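The Second Life of Stone Counters

29/05/2019

When the kitchens in the older part of Cleswood were last redone, most owners asked for granite. Now many of those homes are changing hands, and the new owners want something plainer. The old slabs have to go somewhere.

For years that meant the landfill. Privik, a salvage yard on the north side of town, opened in 2015 with a different plan. Its crew takes the counters out whole where it can, cleans them, and stores them upright in a heated shed. The yard had 19 slabs at the end of its first season. It now holds nearly 300.

Buyers are a mixed group. Some are landlords fixing up a rental. Others want a single piece for a bathroom or a baking station, and a short length with a sink hole at one end suits them fine.
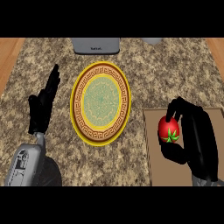

Speckled granite in beige, tan and brown.

Cutting is the costly part. Privik does none of it and sends customers to Pacheco, a family shop two streets over. Old stone can hide cracks near the cooktop opening, and the shop will turn down a slab that looks risky. It also charges extra for odd corners – a sore point with some buyers.

Color matters less than people expect. Mottled browns sell slowly in spring and then go quickly in the fall, when the rental work picks up. Black goes at any time of year.

The yard plans to open a second shed in Kiltano, where the rent is lower and trucks can pull up to the door. Until then, pickup is by appointment, and customers need to bring their own straps and at least two people to lift.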